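Safe Practice Rules for a Shared Robot Arm Cell
Project report, Eliécer Ríos, Marham Technical College

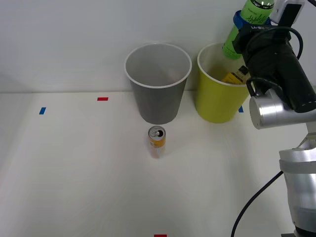
Figure 1. Arm holding the green bottle over the yellow cup during the sorting task.

1. Purpose

The Otmont cell is used by several student groups, and until September each group kept its own rules. This report sets out one common procedure for the sorting task and records how well it was followed.

2. Rules adopted

2.1 Objects and cups are set out by hand with the arm stopped. The operator checks the layout against the tape markers before enabling motion.
2.2 Hands stay off the tabletop while the arm is enabled.
2.3 Opened drink cans must be drained before use.
2.4 Cables are checked through the full range of the wrist at the start of each session.
2.5 Speed near the cups is limited to 5 percent of maximum until the release point has been confirmed.
2.6 Any stop is entered in the Trilow log with its cause, including stops made by mistake.

3. Results

The log holds 1057 task cycles. A stop was recorded in 97 of them. Most were operator stops made when a bottle touched the rim of a cup. Rule 2.4 was the one most often skipped, usually when a group took over a cell that was already running.

4. Open points

The log does not separate cable faults from grip faults. A cause code should be added before the next 600 cycles are run. Rule 2.5 also needs a clear definition of "near."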